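Subject: Re: [stutholm-bakers] Rye starter goes flat in February
From: Quang Lương

Hello all,

thank you for the answers to my question. I reply below to Azadeh, and then I have a new question about the oven.

Azadeh Pakzad wrote:
> Quang, before you throw it away, please try to feed it
> two times per day for one week, with less water.
> My kitchen is cold in winter too and mine was always
> slow until I did this. What flour do you use now?

I use the dark rye from Skakcombe, the coarse one. I followed your advice and made the starter stiffer: 2 spoons of old starter, 8 spoons of flour, and water only until it holds together. I keep it on the shelf above the refrigerator. After 14 feedings it doubles before lunch, and the smell is sour but pleasant. Before, it smelled like nail polish.

The loaf from yesterday weighed 754 grams after baking. The crumb is still a little wet in the middle. I waited until the next morning to cut it, as the old recipe says, so I do not think I was too early with the knife.

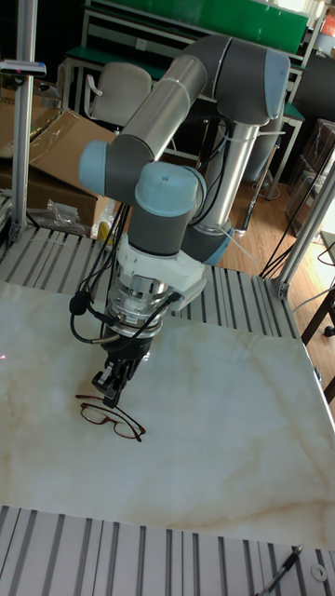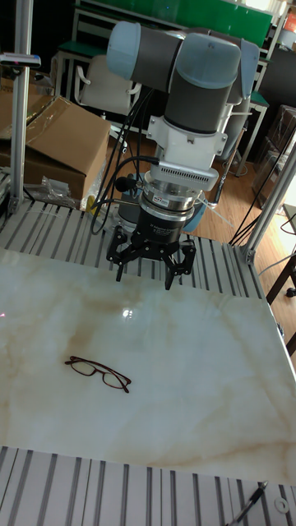
Clodagh Rafferty wrote to me off the list that a wet middle in rye is more often from too short fermentation than from the oven, and that she would first give the dough one more hour before changing the temperature. I will try this, but I would like to hear other opinions. My oven has no steam and the bottom heat is weak.

Does anybody here bake rye in a closed pot? If yes, when do you take off the lid?

Also, Duyên, I still have your long tin. I can bring it to the next meeting.

Best regards,
Quang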